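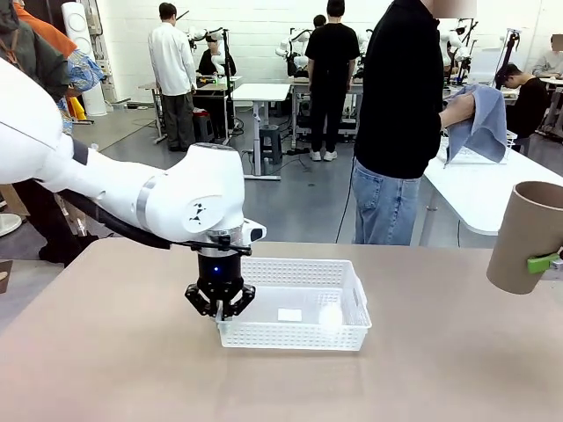
White plastic, lattice sides, flat bottom.

A basket is not a decision

November is when people in Nanham go indoors and discover what they own. The evenings close in by half past four, the garden stops asking for anything, and by the second wet Thursday even quite sensible households are standing in front of an open cupboard with a mug of tea and a look of resolve.

The usual next step is to go out and buy a basket. I have done this more often than I would like printed, and I am the one printing it. At the last look I had baskets inside baskets, a stack of lids that matched none of them, and one large box on top of the wardrobe labelled "boxes". It does contain boxes. As filing goes, it is the high point of the house.

So this month's long piece is about putting things away, and about why the shop selling you the container is always better organised than the home it goes to. Several of you wrote in after the item on airing cupboards, some of you at length, one of you on the back of a seed packet. I have stolen freely from all of it.

Buy it last

The advice that came up most was to empty the cupboard before buying anything at all. Everything out, on the floor or the bed, and left there long enough to be annoying. One reader in Chapel Row got to the back of the cupboard under her stairs and found she had no need of storage whatsoever, only of somebody to take away a fondue set, two foot spas and a tent with no poles. She had been about to spend 80 pounds on drawers to keep them in.

I tried it with the kitchen. It took a morning, and I can report that we own enough birthday candles for a person of 241. We also own four tin openers, of which one opens tins. The other three had been kept on, I think, out of loyalty.

Measure the shelf while it's bare. Write the number down somewhere that isn't your hand. Then measure again at the back, as older houses round here were plainly built by eye, and a shelf may be a good thumb narrower at the wall than it is at the door. My Jernberg shelves, bought flat and put up in a bad temper, are the only level things in the room, and they make everything else look drunk.

Solid, holey or see-through

There are strong feelings on this. Solid-sided boxes look smart and hide the mess, and after a fortnight you've no idea what is in them. You will take down all six to find the sellotape. It will be in the sixth, or in the drawer where it always was.

Lattice baskets let the air in, so they're good for onions, flannels and anything else that sulks in the dark. They are poor for lentils. They're poor for pencils too, which post themselves through the holes point first and lie in wait for your knuckles. A folded tea towel in the bottom sorts this out, if you can bear to have a tea towel permanently off duty.

See-through is the fashion, and I was against it until I had some. The trouble with a clear box is that you must be prepared to look at what you've put in it every day, 365 days a year. Some of us bought boxes to get away from that. The cloudy kind is a fair settlement between honesty and peace of mind: you can tell there are batteries in there without having to meet each one.

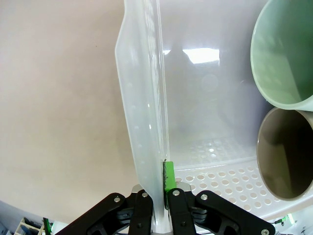
Frosted plastic: shows a little, keeps the rest to itself.

Whatever you pick, buy one and live with it until the end of the month. The shop will still have them. If it doesn't, it will have some others that are nearly the same and a finger's width taller, and you'll have been spared nothing, but at least you will only own one of the wrong size.

Labels, and the people who ignore them

I'm told a label works best when it says what the thing is in the words the house uses. There is no point writing "adhesives" if everybody shouts "where's the glue". A reader in Mill Lane went further and labelled the shelf as well as the box, so that the gap tells you off when the box is missing. Her family now put the wrong box neatly in the right gap. She counts it as progress and I think she's right to.

We have one box marked "misc". I know. Every article on the subject says never to have one, and every house I've been in has at least two. Mine holds a bicycle bell, a spare plug, the key to something and a receipt for item number 3318 from a shop that closed. I have looked at that receipt every year since we moved in and put it back each time, because you never know, although I do.

Where the cups go

More letters about this than anything else. Cups by the kettle, say most of you, and the good ones higher up where they can be admired and forgotten. Two households keep theirs hanging from hooks and have sent me warnings about cats. One keeps picnic cups and paper cups in with the coats, which sounded mad until it was explained that this is what they grab on the way out of the door.

Hà, the café by the bus stop, has the neatest shelves in Nanham and I asked at the counter how it was done. The answer was that everything is washed and put back in the same place at the end of the day by whoever is standing nearest. I was hoping for a product.
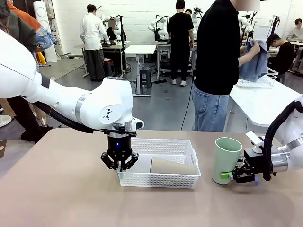 Getting rid of the rest

The swap table is back in the side room at the library on Thursday, ten till noon. Bring things that are clean and have all their parts. If it needs plugging in, say on a slip of paper whether it goes. Last time there were three bread makers on the table at opening and three at closing, and I believe they were different ones.

Please take home what isn't taken. The hall is needed straight afterwards by Baludance, who come through the side room with speakers and do not slow down for lampshades.

Baskets are welcome, and lids too, if you'd like to lay them all out at one end. There must be a match for mine somewhere in the parish. I shall be there from ten with eleven lids in a carrier bag, and I'm under instruction not to come back with a basket.

Next month: string. Letters by the usual route, seed packets accepted.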